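Irness Summer Course in Practical Robotics
Handout 6: Teaching by hand and teaching at a distance
Issued Jul 25, 2019

Please read this before the lab, and bring it with you, because the second half is what you will be working from at the bench.

Last time we spent our whole session on programs written out line by line, where every position of the arm had been typed in by someone. Those of you who stayed to the end will remember how well that went as long as the block was exactly where we said it would be, and how badly it went when I nudged it the width of a finger. Today we start on the other way of doing things, in which a person does the job through the robot and the robot keeps a record. We call one complete run of the job a demonstration, and a good part of the rest of this course is about what makes one demonstration more useful than another.

Two ways to give a demonstration

The first is guiding by hand. You put the arm into its free mode, take hold of it near the wrist, and walk it through the motion while the joint readings are stored. It feels natural within a minute or two, and you can sense through your own arm when the tool has touched something. The trouble is that your body gets in the way. Your shoulder blocks a camera, your hand turns up in the recording, and it is surprisingly hard to open and close the fingers smoothly while you are also holding up the wrist.

The second is remote control, where you move a handle or a smaller copy of the arm and the real one follows. Your hands stay out of the workspace, so the camera sees more or less what it will see later when the robot is working alone. What you give up is touch. On our setup you will feel nothing at all when the fingers close, and you have to judge by eye whether you are holding a thing or only leaning on it. Most people squeeze too hard for the first dozen tries – I certainly did, and I cracked a soap dish doing it.

The caddy task

Our bench task for this unit is the one everybody calls the Corkumcombe task, after the teaching lab where we first ran it. You are stocking a wire caddy with bathroom items by remote control. It sounds like a chore, and it is one, but it has nearly everything in it that makes handling difficult: upright things, thin things, and shiny wrapping that gives slightly when you grip it. 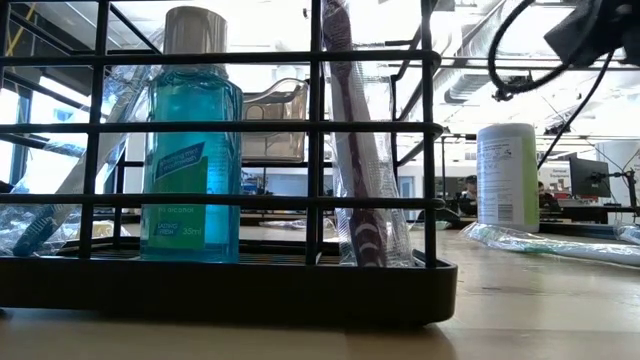

Figure 1. Caddy with mouthwash and a wrapped toothbrush standing in it; more packaged items on the table.

Think about the mouthwash first. A tall bottle has to go into a wire compartment standing up, so the approach is from above, and the bars are your main worry. Come in high, stop, look, and then lower. If the base catches on a rail, go back up and try again. Leave that correction in the recording! A demonstration with a small recovery in it teaches the policy what to do when things are a little off, and we have far too few of those.

The wrapped toothbrush asks for something else. Clear plastic throws back the light from windows and ceiling, and the wrapper has folds that stick out farther than the handle does. Aim for the handle, and take your time about closing. With a brush that is lying flat, you will also need to turn it upright on the way over, and I would like you to do the turning well clear of the caddy.

How we record

The Qureshi set, which you will be given as a starting point, holds 237 demonstrations of this task. One of them stops before the bottle is released, so we train on 236. Of those, 82 were guided by hand and the others were done by remote control. Please keep the two groups in separate folders, as we will be comparing them in Handout 7.

Each pair should add 14 new demonstrations. Switch operators halfway through. Start every run from the home position, change the placing of the items a little between runs, and write one line in the Gakament log when you finish, saying who was driving and anything that felt odd.

For discussion next time

Would you rather have a few very smooth runs or a larger number of untidy ones, and does your answer change between the bottle and the toothbrush? Have a look at your own recordings before you make up your mind, and jot down the run numbers you want to show the group.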